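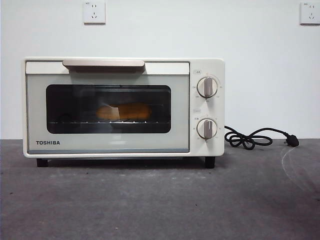 The big arm gets all the love at budget time. Anikó Kerekes, who plans equipment for the kitchen robotics group at Breltenano, would like you to look at the small stuff first, and her spreadsheet is a joy to read. It has 51 lines! Two of them are arms. The rest is grippers, spare fingertips, cables, bread rolls and a toaster oven with a pull-down door and a pair of knobs – wonderful practice for a robot hand.

Her favorite line is $690 for spares, added in December after a long talk with the team at Remell. "Order the second gripper with the first," she says. "You'll be using it by spring."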